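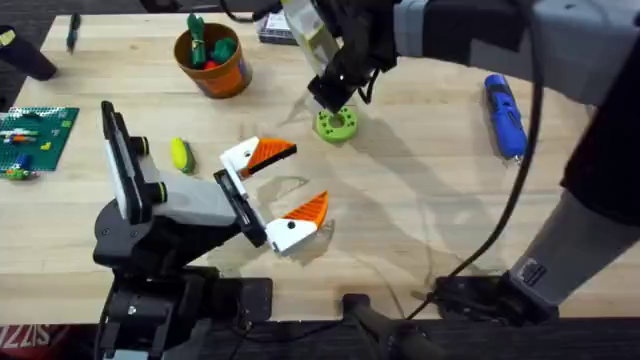 Thursday nights I have robot club, which I joined because the pottery class was full.

I should say that I'm 45 and the next oldest member is doing her A-levels. Her name is Freya Inskip, she writes all our code, and she has a way of saying "have you saved it?" that makes me feel like somebody's nan. We meet in Room 203 at the college, up two flights of stairs, and everything has to be set up again from scratch each week because the room belongs to the textiles lot by day.

This term's project is tidying up. Two arms share one wooden table, we put things on it, and the arms are supposed to put the things where they belong. I have been trying to get two teenagers to do this at home for years, so I felt I had something to offer.

The first few weeks were all calibration, a word meaning you move a motor, write down a number, and then find you've written down the wrong number. Barnabás Szénási, who runs the club, is very patient about it. He has a speech about how the first arm he ever built punched a hole in a ceiling tile, and we get it whenever someone looks close to tears. I've had it four times.

My job is objects. Loretta Blackwood and I bring in the stuff to be picked up, and I've become a terrible snob on the subject. You want a mix of shapes. The orange pot is good because it's both a thing and a place to put things, and the toy cactus that lives in it is a favourite with everyone. The corn is harder than it looks. It lies on its side and rolls away the moment a finger touches it off-centre, like a cat that's seen the carrier. The green ring ought to be the easiest of the lot, what with having a hole in the middle, but the arm can't decide whether to go for the hole or the rim and tends to go for the table.

The Lego was Otis's idea. Otis Marchetti thinks we should be stacking bricks by May. We can't yet reliably close the gripper on something the size of a brick, so I admire his spirit. For now the baseplate sits on the left and the rest of us steer round it.

Last week we had a proper run at it — 55 tries, with me keeping score on the back of a parking ticket. I'm not going to tell you the score. Barnabás called it "a baseline", and he is a kind man. The best moment was when both arms went for the same toy and stopped, each apparently waiting for the other to go first. Very British of them. Freya said it was a bug in the handover and fixed it before I'd finished laughing.

The worst moment was mine. I'd tightened a mounting screw with the cordless screwdriver and then left the thing on the table, and the software put it on the list of items to be tidied. There was a bit of a scramble for the off switch.

We've got an open evening coming up and Barnabás wants a demonstration that lasts two minutes and works. Loretta has suggested we only do the cactus. Otis is sulking about the Lego. I've offered to do the talking, mostly so I can stand in front of the table if the corn goes.

Next week, new tips for the fingers, if it turns up. I'm also bringing biscuits, as it's my turn, and they'll be staying well out of reach of the left arm.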